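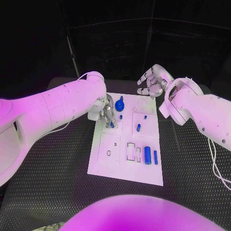 The peg board under the pink lights at Plistinholm on Wednesday.

Peg board gets a night out at Plistinholm

I've walked past the Pathirana peg board more times than I can count (it usually lives on a shelf by my desk), so it was a treat to see it out on the big gray table for our open evening on 5 Sep 2018. Colored lights, music from the hallway, people leaning in with paper cups - the whole thing felt more like a party than a workshop!

If you haven't met it yet, the board is a flat white plate with raised panels and a bunch of little blue parts. There's a gear-shaped disc near the top, and then there are the pegs, which are small and a bit maddening. Tania Sivakumar drew up the layout back in August, and she told me she went through 13 versions before she liked where everything sat. "The first few were way too easy," she said. "You could do them while eating a sandwich."

I tried it myself before the doors opened and dropped a peg on my shoe. Twice. My best time was 36 seconds for one panel, and I'm told that's nothing to brag about. The kids from the Pullen after-school club were much quicker, and one of them asked me very politely if I needed help.

The lights were Waltirico's doing. They lent us the whole set for the week, and the color drifts from pink over to a violet-blue that makes everything white look lavender. I want it in my kitchen.

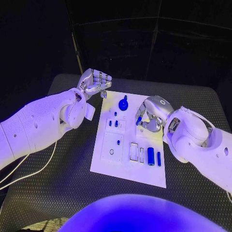 Want to try the board?

It stays out on the table until the 19th, and you can drop in any afternoon after lunch. Tania has printed 200 copies of the layout sheet for anyone who'd like to build one at home, and they're free at the front desk. Bring a friend with steady hands, and please put the pegs back in the tray when you're done!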